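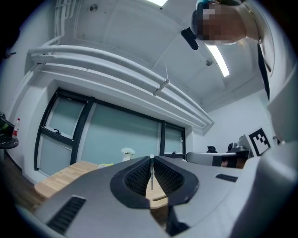
The view from the gripper, with the window side of the room behind it.

So I promised a few of you I'd write up the wrist camera thing once we had numbers, and we finally have numbers! They're a bit odd, and one of them still annoys me, but they're numbers.

Quick recap for anyone who wandered in from the bread posts. I've spent most of the winter on a small project with Ryan Bunting, looking at how you teach a robot arm to do fiddly table jobs by showing it people doing them. You don't drive the arm about. You hold a gripper in your own hand, with a camera on it, and you do the job yourself, and the recording of what the camera saw and how the gripper moved becomes the lesson. Then a learning program (ours is called Treloar, after the road I grew up on) watches all of it and tries to work out what to do next from any given view. The idea isn't ours and plenty of people do it much better than we do. What we wanted to know was a narrow little thing: how much does the background matter?

Because with a very wide lens you get everything. You get the ceiling, the lights, the pipes, the window, whoever is leaning over the table. If you look at the picture up top, the actual business part of the view is pretty small and the room is enormous. I had a nagging worry that Treloar was learning the room. As in, it wasn't thinking "the cup is to my left so go left", it was thinking "the window is over there, and when the window is over there people usually go left". You can do quite well like that, right up until somebody moves the table.

Ryan thought I was fretting over nothing. His view was that the room is useful, that a fixed ceiling is about the best compass you could ask for, and that throwing it away would be daft. We argued about this for most of February, on and off, mainly over lunch, and then decided to just test it.

The set-up was simple enough. We recorded 902 demonstrations, all of the same job: pick up a cup, put it on a saucer, let go. We threw out the ones where the recording had a gap in it or where we'd plainly made a mess of things, and then set aside 600 for training. From those we made two versions of the program. The first got the whole wide view, ceiling and all. The second got the same recordings with the outer part of the view blurred so heavily that you couldn't tell a window from a wardrobe. Same training time, same settings, same everything else. We called the first one Edano and the second one Flernwood, because we'd been calling them A and B and kept muddling them up (I labelled an entire folder the wrong way round and lost an afternoon to it).

Then we ran each of them on the arm. First at the same table where we'd done the recording, then with the table turned a quarter of the way round, then in a completely different room down the corridor. Each version got 140 tries in each place, which is a lot of watching a cup go onto a saucer. I have never been so familiar with a saucer.

At the original table, Ryan was right and I will say so here in writing. Edano, the one with the full view, managed 124 out of 140. Flernwood did a bit worse, and you could see why if you watched it for long enough. It was hesitant. It would drift over the cup, stop, drift back, and then go for it. Edano just went straight there every time like it owned the place. Which in a way it did!

Turn the table, though, and it all went the other way. Edano got properly lost. It would set off with great confidence towards the spot where the cup would have been before we moved things, and close its fingers on nothing. Flernwood barely seemed to notice the change - still dithery, still slow, but it got the cup onto the saucer far more often than not. In the new room the gap was bigger again.

I was quite smug for a day or so.

Then Evie Bramwell looked over our logs and asked a very fair question, which was whether the blur was really doing the work, or whether we'd simply made the cup a bigger share of what the program had to look at. Those are different claims! If it's the second one then you could get the same result by cropping the view, or using a narrower lens, and you'd never need to mess about with blurring at all. I didn't have an answer. So we trained a third version on a plain crop, keeping the middle and chucking the rest.

The crop came out worse than the blur in all three places. My best guess is that the blurred edges still carry something useful, a rough sense of light and dark sliding past as the gripper moves, so the program can tell how it's moving even when it can't tell where it is. Crop that away and it loses the sense of motion as well. I want to be careful though, as we only trained the crop version the once, and I know from bitter experience that training the same thing twice can give you two quite different robots.

The number that annoys me is from the new room. There's one patch of the table, near the left edge, where all three versions fail nearly every time. Doesn't matter what they were trained on. Ryan reckons it's a reach problem with the arm and has nothing to do with the seeing at all. I've gone through the recordings twice and I think we just hardly ever put the cup over there when we were demonstrating. We're both right-handed and I suspect we were lazy about the left. That would be a boring explanation, but an easy one to check, so it's next on the list.

The other thing I want to try is mixing. Full view for some of the training, blurred for the rest, chopped and changed at random so the program can use the room when it's there but can't lean on it. Evie has a folder of recordings from three other rooms, under the name Distance, and she's offered to let us use them. If the mix gets us Edano's confidence with Flernwood's good sense I'll be very happy indeed, and Ryan and I can find something new to argue about at lunch.

A couple of people asked in the comments last time whether you need an expensive camera for this sort of thing. I don't think so, but you do need one that keeps good time with the gripper readings. Ours were slightly out of step for the first few weeks, and every recording from that stretch taught the robot to let go just a touch too early. We lost a saucer that way. Check your clocks before you record anything, and then check them again after lunch.

I'll put the charts up when I've redrawn them in colours that Ryan can tell apart.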